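Greseo Gears: README

Teleoperated demonstrations of a small assembly task on two arms. Version 5, updated in April.

What's in it

Greseo Gears is a set of 213 recorded demonstrations of a person driving two robot arms through a job that a patient child could do in under a minute. The job is putting small spur gears onto a round plate. The person does it by moving a pair of leader arms, the follower arms copy the motion, and everything gets written to disk: joint positions, gripper openings, head view, wrist views, and a plain text note typed by the operator at the end, when they're in the mood to type one.

We made it because our earlier set, Runalum, was all pick and place, and a policy trained on Runalum believes that the world is made of large light objects that want to be picked up. Gears don't. They are small and shiny, they roll when dropped, and they have a hole in the middle that has to go over a peg not much narrower than the hole.

The task

Each episode starts with the plate on the cloth, somewhere near the middle. The operator picks up a gear with whichever arm is closer, brings it over the plate, lowers it and lets go. The other arm may help or stay out of the way. Staying out of the way is harder than it sounds, and takes up more of the operator guide than anything else.

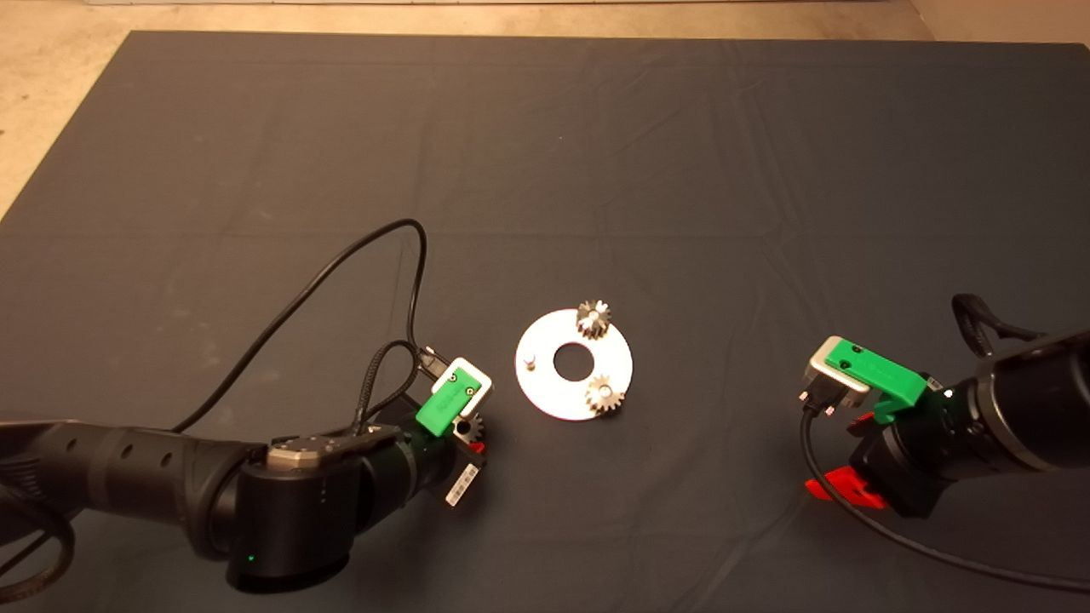 Afonso Simões wrote back after reading the first draft that the arm doing nothing is still a demonstration, and that if we let it drift about while the busy arm works, the policy will learn to drift about too. He wanted every episode with a wandering idle arm thrown out. We threw out the worst of them and labelled the rest, under idle_drift in the episode table. If you agree with Afonso, filter on it. If you don't, you have more data than he does.

How it was recorded

One operator sits in front of the leader arms and watches the work directly, with no screen. We tried screens. On a screen everyone misjudges the height of the peg and taps the gear against it like somebody knocking on a door they don't really want opened.

Sessions run for 80 minutes, then a break. Past that, the grasps get sloppy and the notes get rude. The notes have been left as typed, apart from the swearing, which has been replaced with the word "gear". This makes some of them hard to follow.

The cloth under the work is dark and it wrinkles. Operators were told to leave the wrinkles alone between episodes, so the background shifts a little through a session. The plate was nudged and turned by hand between episodes as well, with no particular system, whatever the operators may tell you about theirs.

What counts as a success

An episode is marked success when the gear is on its peg and both grippers are clear of the plate. It is marked partial when the gear is resting on the plate but not seated. It is marked fail for everything else, including the gear on the floor, the gear under the cloth (it has happened) and the operator giving up.

Partial episodes are worth keeping. Many of them contain a good approach and a good grasp, and go wrong only in the last few millimetres, where the operator lets go on faith.
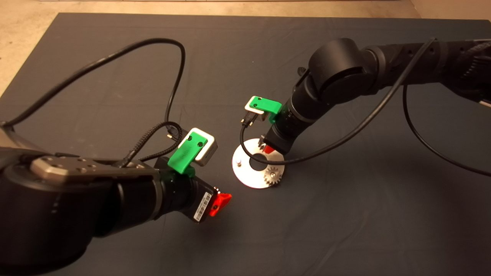 Recoveries are in there too. If a gear slipped and the operator went back for it, the episode carries on and the second try is part of the same file. We used to cut these out. The policy trained on the tidy version would drop a gear and then carefully place nothing at all on the peg, with great confidence, and return to its starting pose looking pleased with itself.

Files

episodes/ holds one folder per demonstration, with the arm data and the video streams.
episodes.csv has one row per demonstration: operator code, outcome, which arm placed the gear, idle_drift, and a column called weird.
notes.txt is the operator notes, in order.
calib/ has the calibration for each session. Use the one that matches. They are not interchangeable, however alike they look.

The weird column is a yes or no. Inês Leitão added it on a hunch and has been right about it more often than the rest of us have been right about anything.

Known problems

The left and right wrist streams are swapped in the earliest session. The labels in episodes.csv are correct and the folder names are wrong. Fixing the folder names would have broken the scripts that already work around it.

Gripper opening is recorded as commanded, not as measured. When the fingers are closed on a gear, the number will tell you they are closed on air. Use the wrist views if you need to know whether anything is being held.

The metal parts throw highlights, and colour balance wanders during long sessions. We haven't corrected either.

Operators got better as they went. Late episodes are quicker and smoother than early ones, so a split by date will flatter you or insult you depending on which way round you do it. Shuffle first.

Training with it

Our baseline config is in configs/nyanda.yaml. It was run for 2000 steps on a small machine as a check that the files load and the loss goes down. Please don't compare your model with it. It's a smoke test, and beating it is no reason to write to us.

If you mix in Runalum, resample it to match the control rate here. The loader in Fatau does this when asked and keeps quiet when not asked, so ask.

Reporting mistakes

Open an issue with the episode number and what you think went wrong. Mislabelled outcomes get fixed in the next version. Complaints about the operators' technique go to the operators, who have offered to let you have a turn.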